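4.2 Saving containers kept in the kitchen
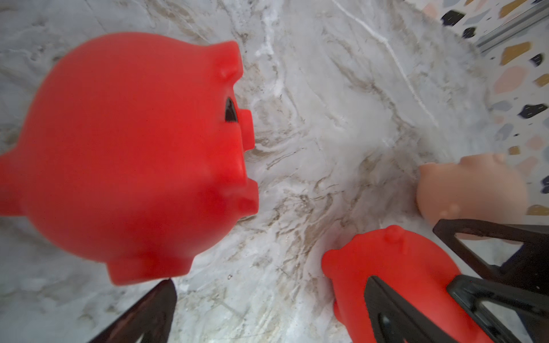

One respondent in the Darholm sample wrote that a money box belongs where the change is emptied out of pockets, and that in her flat this had always been the kitchen. Her view was shared widely enough to merit separate treatment.

Figure 3. Three piggy banks, two red and one peach-coloured, on a marble-patterned worktop.

Of the 300 households that returned the questionnaire, 94 reported keeping at least one coin container in the kitchen. Jars and tins were included in this total, as were moulded pigs of the kind shown in Figure 3. Bedrooms and hallways were named less often, and the living room seldom.

Households in Pestine tended to assign each container to a purpose, such as school trips or the gas bill. Those in Darholm more commonly assigned it to a person. Where two containers stood together, respondents generally told them apart by colour, and written labels were mentioned in only 7 returns. The coding scheme follows Degefa and treats a container as "in use" if money was added during the month before the survey, which was carried out in August.

Placement on the worktop was associated with smaller and more frequent deposits. Containers stored in cupboards were opened less often and emptied later in the year. The Zusham pilot did not record the room in which containers were kept, and no comparison with it is attempted. The question of who may remove money is taken up in Section 4.3.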